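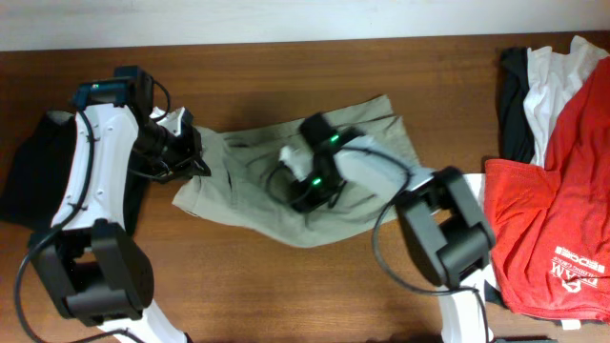
Ovelwood Garment Folding, two-arm set
Matvii Pavliuk, Mieczysław Wysocka
Last edited in May

Ovelwood is a set of teleoperated folding episodes used to test whether a policy trained with short action chunks recovers better from a bad first grasp. It holds 1540 episodes over 61 garments. Each episode covers one garment, from first contact to release.

Setup. Two arms of the same build, one gripper each, mounted on the near side of a wooden table. The camera is fixed and sees both grippers and the cloth. Other clothing may be on the table during an episode – we left it in so the policy has to pick out the target garment. Printed shirts are included. Motion blur on the moving arm is common and was not filtered.

Method. The baseline predicts 50 steps at a time and executes all of them. Our variant, Bednárik, predicts the same 50 but executes 14, then predicts again. Weights and training data are identical. Only the execution length differs.

Result. Over 7 held-out garments, Bednárik finished more folds than the baseline on soft, thin items. On stiff items there was no clear difference. Most failures in both runs came from one gripper picking up two layers – shorter execution did not fix this.

Known issues
- Joint readings lag the video by one step in the earliest episodes. Shift them before training.
- Success labels were set by a single annotator.
- Dark cloth is underrepresented among the target garments.

Splits are by garment, never by episode. Do not reshuffle them if you want to compare numbers.

Related
Deltura: single-arm towel set
Bellness: grasp point labels for knitwear
Bednárik: training code and configs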